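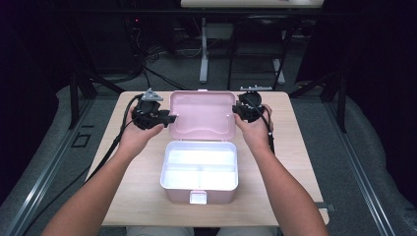

La caja vacía con la tapa levantada y una pinza de mano a cada lado.

¿Puede ya una máquina guardar algo en una caja? ¡Casi! Llevo desde marzo probando tareas domésticas con pinzas y esta es mi favorita para empezar, porque parece una tontería y tiene de todo: bisagra, bandeja, huecos estrechos y un cierre que hay que acertar.

Lo que necesitas

Una caja de plástico con tapa abatible, una bandeja con compartimentos, un cartón pequeño y 2 pinzas de mano. Primero se hace la tarea guiando las pinzas uno mismo; después se intenta que la repita el brazo.

Paso 1. Abre la tapa hasta que se sostenga sola. Si cae hacia delante, gira la caja y vuelve a probar.

Paso 2. Saca la bandeja y déjala a un lado, sobre la mesa. Cógela por el borde, despacio (las pinzas no perdonan el plástico fino).

Paso 3. Mete el cartón de pie, pegado a una pared de la caja.

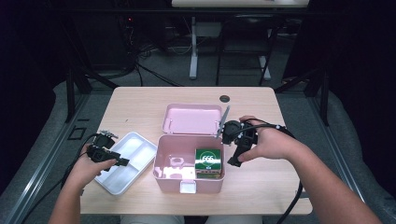 El cartón verde dentro de la caja rosa, con la bandeja blanca a la izquierda.

Paso 4. Baja la tapa con una pinza mientras la otra sujeta la base. Aquí es donde más se aprende: Hiba Ghanem empuja desde el centro, yo desde una esquina, y el brazo imita lo que le hayas enseñado, manías incluidas.

¿Y la máquina sola?

Con 60 repeticiones guiadas, nuestro brazo Fallberg colocó bien el cartón en casi 8 de cada diez intentos. Cerrar la tapa es otra historia, y con la bandeja se lía todavía más. Para recoger una casa entera falta mucho, pero ver cómo encuentra el hueco por su cuenta es una maravilla. El viernes probamos con una caja más honda.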